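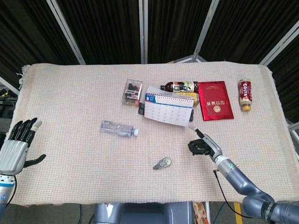
Home | Races | Riders | Teams | Contents

Trergate Road Race

The Trergate Road Race is a yearly cycling race for amateurs, run each July between Brulton and Trergate. It covers 274 kilometres over two stages and takes in 13 marked climbs, though several of these are motorway bridges and would not be graded elsewhere.

Origins

Club handbooks call it the oldest two-stage amateur race in the region. The claim rests on a single undated programme, and a rival event at Lill makes the same boast on no better evidence.

Records

Agnese Luik is credited with three wins. Her second is disputed: the timing sheet gives first place to "R. Luik", which may mean her sister Rasa Luik, who also started that year. Neither has commented in print. The organisers' figure of 3000 spectators at the finish has been repeated every year without change — the finishing straight is a narrow lane with a hedge on one side.

Sponsorship

Tilero, a maker of cycling gloves, has backed the race for 3 seasons. Its statement that entries rose as a result has not been supported by published start lists.

Related articles
Lill Two-Day
Brulton Wheelers
Hill climb grading
Agnese Luik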